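Stindcombe Workshop Newsletter
October 28, 2018

Kitchen tasks: where the collection stands

The kitchen set now has 1,157 usable episodes out of the 2,000 we told Hastero we would deliver. That is further along than the last newsletter suggested, mostly on account of the second shift that started at the end of last month. Mercy Mrema has taken over scheduling for the arm stations, so if you want to swap a session, write to her and leave the operators out of it.

For anyone who joined recently, an episode is one complete run of one task, from the arm's rest position back to the rest position, with the camera views and the joint readings saved together. An operator guides the arm through the task. The policy is trained on those runs later, at the Findwood office. We don't train anything here. Our part is to hand over runs that are clean, varied and labeled with what was done.

The microwave tasks are taking most of our time. There are four in the current list: open the door, put a bowl in, take a bowl out, close the door. They are recorded separately and also as longer chains, and the chains are where we lose the most episodes. An operator can do three parts well and then catch a finger on the door, and the whole run gets marked as failed.
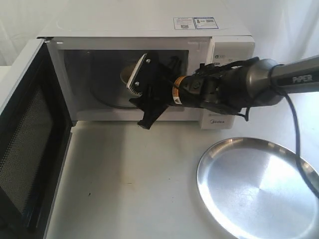

Bowl placement has a few rules that have changed, so please read them even if you have been doing this since March. The bowl no longer has to be centered on the turntable. Findwood asked for more spread, and a policy that has only seen centered bowls will look for them in the center. Move the bowl between runs. Left, right, toward the back, close to the front lip, all of it is fine as long as the bowl sits flat on the glass. What we do not want is the same spot 20 times in a row. The reviewers will send those back.

The door angle should vary too. For the tasks that begin with the door open, start some runs with it all the way open and some with it partway. Don't go so narrow that the wrist can't get through. If you have to back out and come in again, keep recording. A correction in the middle of a run is useful to the people training the model, and there are fewer of them in the set than they would like. Mark the run "recovered" in the notes. A run where the bowl tips over, or where the arm pushes the microwave along the table, gets marked "failed" and stays in the folder. Please stop deleting failed runs. Findwood wants them, and the gaps in the numbering make the log hard to check.

On speed: several people have been rushing the last part of the task. The approach is slow and careful, the bowl goes down, and then the arm is yanked back to rest. The model learns the yank along with everything else. Come out of the cavity at the same pace you went in.

The small-object list is the other half of the work. It is simpler to record and a lot less tiring, and it is a good place for new operators to spend their first sessions. Most of these tasks are a single reach, grasp and lift, or a reach and a push. The objects change with each block. The difficulty is in white objects on a pale surface, which the reviewers have been asking for by name. They are harder to judge from the wrist view, especially in flat light, and the first policy from Findwood missed them often enough that they went to the top of the list.

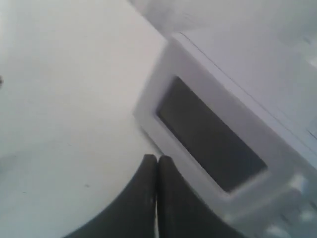
For those objects, come in from a different side each time and turn the object between runs so that it is not always square to the table. Check the wrist view before you start the block. If you can't tell where the object ends and the table begins, that is fine, leave it as it is. If you can't see the object at all, fix that before recording. Don't add a lamp. We had two blocks last month recorded with an extra lamp, and neither one matched the rest of the set.

Grasps that close on nothing should be kept and marked as failed, the same as with the microwave runs. If you miss and then get it on the second try, that is "recovered." A light touch that moves the object a little before the grasp is a normal run and needs no note.

Labels. Write what the arm did in one plain sentence, with the object and where it went. "Put the bowl in the microwave" is good. "Microwave task 3" is no use to anyone. Maluleke is checking the labels for the whole set, and 12 blocks have already come back for rewording. If yours is one of them, the list is pinned by the log sheet. The rewording can be done from any desk and does not need a station.

Last item. Wipe the tabletop at the end of a shift, and not in the middle of a block. Changes to the surface partway through a block show up in the comparison at Findwood and someone has to go looking for the cause. Put the time you wiped it in the log.

Requests for November sessions go to Mercy. New operators need to sit in on one full block before they book a station of their own.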